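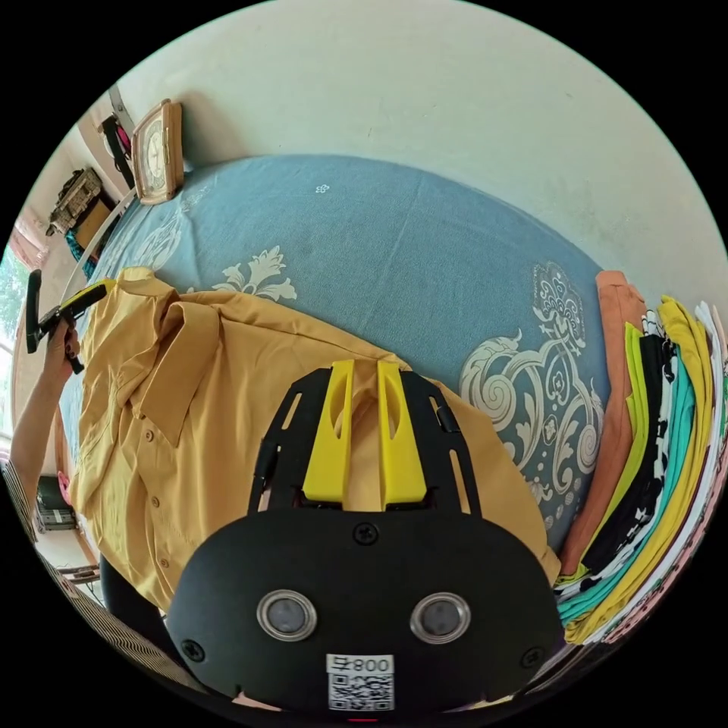 The Great Closet Clear-Out, Part Two

Hello again from the back bedroom, where I have been living more or less full time since the last newsletter went out. Lots of you wrote back about the coat question (keep the good one, give away the warm one, or the other way around?) and I'm sorry to report that the vote was a dead tie, so both coats are still on the hook and I'm still wearing the old fleece.

This month I want to talk about shirts. Button-up shirts in particular, which I buy the way other people buy paperbacks. I like them, I wear them out at the elbows, and I'm terrible at looking after them. So I've spent the past few weeks learning to do it properly, with a lot of help from Ruth Clegg, who did alterations out of her front room on the Ramedside road for most of her working life and who has agreed to put up with my questions as long as I bring the cake.

Flat first, then decide

Ruth's first rule is that you can't judge a shirt on a hanger. A hanger hides everything! The shoulders look fine, the wrinkles drop out, the collar stands up on its own and you think, oh, that's a perfectly good shirt, and back it goes for another year of not being worn. Lay it on the bed, front side up, and smooth it with your hands, and then look at the collar fold, the cuffs, the underarms and the button band, in that order. Collar fold goes first on almost everything. If you run a thumbnail along it and feel fuzz, that's the cloth starting to give.

I did my whole closet this way over one wet weekend. I made three heaps on the carpet, which were wear, fix and go, and then a fourth heap that I called "ask Ruth" and that ended up being bigger than the other three put together. She went through it in the time it took me to make a pot of tea.

What she said about the collars

You can turn a collar. I had heard the phrase from my grandmother and thought it was one of those wartime things, like saving string, but it's still a perfectly sensible repair. You unpick the seam where the collar joins the stand, flip the collar over so the worn side is underneath, and sew it back in. That's the whole job. If the collar has a button-down point it gets fiddly and you may have to lose the little buttons, and if the underside is a different cloth you'll see it, but on a plain shirt it gives you years.

My first one took an entire evening and I sewed it in slightly off center, so I look as if I'm always about to turn left. The second one was better. I'm not going to tell you about the third one except to say that you should check which way is up before you sew and not after.

A note on unpickers: buy a decent one. I had been using the tiny thing that came in a hotel sewing kit, and Ruth took it out of my hand and put it in the trash. I now have one from Veleck, the hardware and sewing place by the bus station, with a fat handle you can get a grip on. They keep them behind the counter, so you need to ask.

Buttons

I always thought a loose button was a small problem you could put off. Ruth thinks a loose button is a lost button and that you should fix it the day you notice, even if it means doing it at the kitchen counter in your coat. She makes a little stem of thread under each one by sewing over a matchstick, pulling the matchstick out, then winding the thread around underneath a few times before tying off. It lets the button sit above the cloth instead of digging into it. I had never done this in my life and it makes such a difference, especially on thicker shirts.

If you've lost one and can't match it, steal from the very bottom of the shirt, where it gets tucked in, and put your odd one down there. Or change the whole set! I found a bag of 500 mixed buttons at the Kozma sale in May and I've been having the best time with it. Be warned that "mixed" means mixed. I spent one evening sorting them by color with a movie on and woke up with a shank button stuck to my cheek.

The color problem

Quite a few of you asked about bright shirts, the mustards and rusts and deep greens, and how to stop them going sad. I'm no chemist, so all I can pass on is what has worked in this house. Wash them inside out. Wash them cool. Do up the buttons halfway so the front doesn't twist, and leave the top ones open so the collar isn't strained. Keep them out of direct sun when they're drying, and if you hang them up wet, hang them by the hem and not the shoulders, or you get those two little bumps that make you look like you're growing wings.

And please wash a new bright shirt alone the first time. I didn't, once, and my husband had peach-colored undershirts for a good two years. He was very nice about it.

Ironing, which I still hate

I wanted Ruth to tell me I didn't have to. She didn't. But she did tell me I'd been doing it in the wrong order and with the shirt too dry, which explained a lot. Her way goes like this:

Start while the shirt is still a bit damp, or spray it and roll it up in a towel for 10 minutes.
Collar first, underside and then top, working from the points in toward the middle.
Then the yoke, the part across the shoulders.
Cuffs next, inside and then outside.
Sleeves after that, with the seam laid flat along the bottom.
Back, then the two fronts, nosing the tip of the iron in between the buttons and never over them.
Hang it up straight away and do up the top button while it cools.

I used to start with the big easy back panel to cheer myself up, and then crush it again doing the sleeves. So if you do the same, stop. My time per shirt hasn't come down much, but I no longer have to go over things twice, and I've got through a lot of radio.

Where the go heap went

The Stukero swap took most of mine. If you haven't been, it's in the old carpet showroom, and you hand over what you've brought and get tokens, and then you go around with your tokens and try not to bring home more than you took in. (I brought home more than I took in.) They put up a chalkboard with the running total for the year, and when I was there it stood at 1,479 pieces of clothing swapped, of which 926 were grown-up sizes and the rest were for kids. I thought that was pretty wonderful for a place with one rail of changing curtains and a mirror you have to crouch to see your feet in.

They don't take anything with holes, which is fair, so the truly finished shirts came home again and got cut up. The backs make good dusters. The sleeves make long skinny bags for keeping bulbs in over winter, if you sew up the cuff end, and a few of the nicer fronts are going to be pillow covers. You get the button band for free, already made, and it becomes the opening! I've finished two and I'm very smug about both of them.

Next one is on Saturday, December 3, 2022, from midmorning until they run out of coffee. Bring things clean and on hangers if you can spare the hangers. Winter boots are wanted more than anything, and they'd love a few more men's sweaters. They have plenty of scarves. Please, no more scarves.

From the mailbag

A reader with very long arms wanted to know if you can lengthen a shirt sleeve. Ruth says not really, there's hardly any cloth tucked away in a cuff seam, and you're better off rolling them or turning the thing into a short-sleeved shirt. She has done that one many times and says to cut longer than you think, try it on, sit down in it, reach for a high shelf, and only then hem.

Another of you asked what to do about a yellowed neckline on a white shirt. I soak mine overnight in warm water with ordinary laundry powder and then scrub the band with a bar of plain soap and an old nailbrush. It gets most of it. I've had two replies already swearing by dish soap and one by shampoo, which I suppose makes sense, so if anybody wants to run a proper test with one collar cut in half I will happily print the results.

And thank you to the person who sent the pattern for the clothespin bag made from a child's shirt. I've nearly finished it, and I'll bring it along to Stukero so you can have a look.

Next time it's socks and darning. Ruth has lent me a wooden mushroom and I've got a drawer full of heels to practice on, so if you have any good wool in odd colors that you're not using, leave it on my porch, under the bench where the rain can't get at it.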